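Search tickets, articles and people
Search

We use cookies to remember your settings. By continuing to browse you agree to our cookie policy. Accept Manage

Ticket 684 -- Yeoman booking calendar shows the wrong times after import
Opened by: Tia Fothergill
Assigned to: Jean Mackay
Status: Resolved

Hi all! I run the class schedule for Sella (we do craft and game workshops, mostly for grown-ups) and I've got a weird one. I moved our fall program over from our old spreadsheet into Yeoman last night, and this morning every single evening class is showing an hour early. Morning classes look fine. So the 7:00 pm bookbinding group says 6:00 pm, the 7:30 says 6:30, and so on down the list. I've already had two people email me asking if they should leave work early!

What I've tried so far:

Logged out and back in. Same thing.

Cleared the browser cache, then tried a different browser. Same.

Checked the time zone under Account > Region. It's correct, and it was correct before I imported.

Deleted one class (Beginner Dice Games, 7:00 pm) and typed it in by hand. That one shows the right time! So it has to be something with the import, I just can't see what.

The file has 236 rows, and I really, really don't want to type them all in again.

Reply from Jean Mackay, 9:40 am

Hi Tia, thanks for trying so much already, it saves us both a lot of back and forth. Could you send me the spreadsheet, and tell me which program you saved it from? Also open one of the wrong classes, click the three dots and choose Show Source, and copy me whatever is on the line that starts with "start".

Reply from Tia Fothergill, 10:15 am

Spreadsheet attached. I saved it out of Bolo, the version on my old laptop. The start line for bookbinding says 18:00, with "(converted)" after it. I never typed that!

Second thing while I have you -- the listing pictures came through fine, but they're all showing up on the wrong side of the text on my phone. Not a big deal, I can live with it.
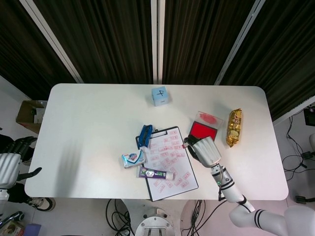 Listing picture, Number Cubes evening: the pale blue 4 near the back of the table.

Reply from Jean Mackay, 11:05 am

Got it, thank you. The picture side is a theme setting: Appearance > Listings > Image Position, and there's a separate choice for small screens that's easy to miss. Set that one to Left and save.

Now the times. I opened your file and there are two kinds of time in it. The morning classes are stored as plain text, and Yeoman leaves those alone. The evening ones are stored as real time values with an offset tucked in behind them, and Yeoman is "helping" by converting them. My guess is somebody set a format on part of that column a long time ago.

Please do this in a copy of the file:

1. Select the whole Start column and set the format to Text.
2. Look at row 17. If it still says 7:00 pm, keep going. If it turns into a long decimal, stop and write to me.
3. Save as CSV.
4. In Yeoman, go to Import > Undo Last Import, and wait for the green bar.
5. Import the new file with "Convert times" turned off.

Reply from Tia Fothergill, 11:50 am

Long decimal. Of course. It's 0.791666667 and so are a whole bunch of others.

Reply from Jean Mackay, 12:20 pm

Okay, that's fixable! Undo the format change, add an empty column next to Start, and put this in the top cell, then fill down:

=TEXT(C2,"h:mm am/pm")

Copy that new column, paste it back over Start as values only, and carry on from step 3.

Reply from Tia Fothergill, 2:35 pm

IT WORKED. Every evening class is back where it should be. I checked the first page and the last page, and then Freya Treloar (she teaches the bookbinding) looked at hers from home and says 7:00 pm on her end too. The phone setting did the trick as well -- I'd been looking at the big screen one this whole time.

One leftover: the hand-typed dice class is in there twice now. Can I just delete one, or will that mess up the sign-ups?

Reply from Jean Mackay, 2:50 pm

Delete the one with zero sign-ups and you're fine. I've added a note to article 595 about mixed time columns, and I'm closing this one. Reply here within 14 days if it comes back and it'll reopen by itself.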